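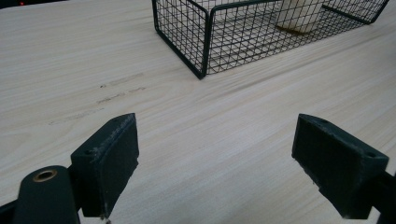
Wire basket on the bench top, corner on.

Notebook, August. SSO migration, Dostska tenant to Candum.

09:40. Picked up where the last entry stopped. Pilot group is through: 200 accounts provisioned from the directory into Candum over SCIM. Attribute mapping is the one from the test tenant with two changes. userName now takes the primary mail address, and department is passed as a plain string. The test tenant had it as a lookup, which failed on any value containing an ampersand.

10:15. Sync interval left at the default for the pilot. Will shorten it before the second wave. Deprovisioning tested with a dummy account: disabled in the directory, gone from the Candum active list on the next cycle, session token still good until expiry. So a disabled user can keep working inside an open browser tab. Token lifetime needs to come down, or we need the revoke call wired in. Prefer the revoke call. Opened a ticket with Skodent for the API scope.

11:05. Conditional access. Three policies live in report-only mode:
Require MFA for all, excluding break-glass.
Block legacy authentication.
Require compliant device for admin roles.
The legacy auth report is longer than expected. Most of the entries are IMAP from the scan-to-mail queue at Brannigan. Those go on the SMTP relay with a certificate and come off basic auth completely. The rest are old calendar clients, same few accounts repeating.

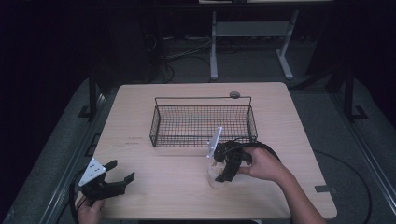
Photo: wooden table, own picture

13:20. Second wave, 700 accounts, started after lunch. Job stopped on a throttling response (429) with 300 done. The connector honors Retry-After on reads but not on writes – it retries at once, gets another 429, and gives up after the fifth. Workaround: batch size down, fixed pause between batches. Restarted from the checkpoint file. No duplicates created, externalId match worked as documented.

14:10. Wave two complete. Spot check against the directory export:
Group membership correct for flat groups.
Nested groups not expanded. Candum only reads direct members. Known limit, it is in their release notes and I missed it.
Manager field empty where the manager had not been provisioned yet. A second full cycle fills it in.

Nested groups are the real problem. Options are to flatten on our side with a dynamic rule, or assign licenses directly for the affected groups. Dynamic rule is less work to maintain. Drafted one for the finance tree, evaluation is slow but the result matches the list by hand.

15:30. Login prompts. Pilot users report being asked to sign in twice in the morning, once for Candum and once for mail. Traced it with the browser network log. Candum sends ForceAuthn=true in the SAML request, so the existing session is ignored. There is a switch for it under tenant settings, labeled "always verify". Turned off in test, single prompt. Not changed in production until the MFA policy is out of report-only, otherwise we drop a check with nothing behind it.

16:15. Signing certificate for the Candum app added to the expiry monitor. The old Dostska one was never in there. Notification goes to the shared mailbox.

Open:
Revoke scope, waiting on Skodent.
Relay certificate for the Brannigan scanners.
Flattening rule for remaining group trees.
Report-only log, one more week before enforcing the legacy block.
Final wave takes the total to 2000. Do not start it before the connector retry fix is in or the pause setting is made permanent in the config. At the moment it is only a command line flag.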